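Mehr Protokolle, weniger Erfolgsquoten

Meinung, 29. Januar 2021

Wer Greifsoftware entwickelt, bekommt zuerst eine Frage gestellt: Wie oft klappt es? Bei Dralar haben wir darauf lange mit einer Zahl geantwortet. 2.000 Läufe in der Simulation, 67 Prozent Erfolg, nächste Version. Ich halte diese Praxis inzwischen für einen Fehler.
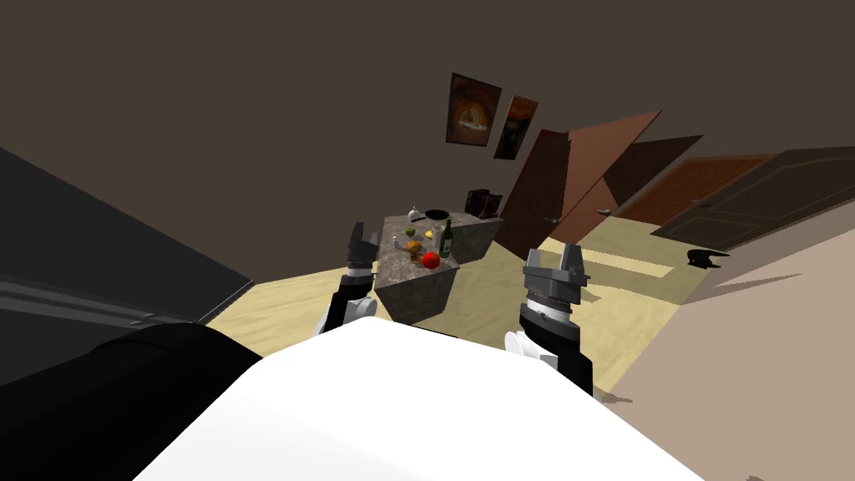

Eine Kücheninsel mit Obst, Glas und Flasche stellt dem Planer ganz verschiedene Aufgaben. Ein Apfel verzeiht einen schiefen Anflug, ein Trinkglas neben einer hohen Flasche verlangt eine saubere Kollisionsprüfung. Eine gemeinsame Quote verdeckt das. Als wir die Fehlläufe nach Ursache sortierten, hatte die Bahnplanung den kleineren Anteil. Meist kam die Objektlage aus Rutia, unserem Wahrnehmungsmodul, zu spät, und der Regler fuhr mit einem alten Wert weiter.

Solche Fehler findet man nur mit Zeitstempeln an jeder Schnittstelle. Das kostet Speicher und macht das Werkzeug langsamer – in unserem Fall um 14 Prozent.

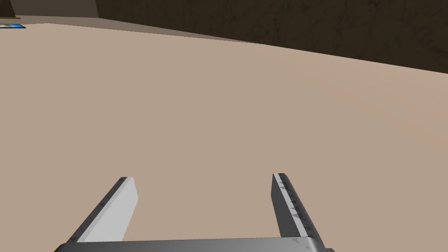
Auch die Öffnungsweite der Finger gehört ins Protokoll, Soll und Ist getrennt. Viele Werkzeuge speichern nur den Befehl. Dann sucht man den Fehler tagelang im Planer, obwohl er in der Ansteuerung liegt.

Ab Februar geben wir eine Quote nur noch zusammen mit den Ursachen der Fehlläufe heraus. Von anderen Anbietern würde ich dasselbe verlangen.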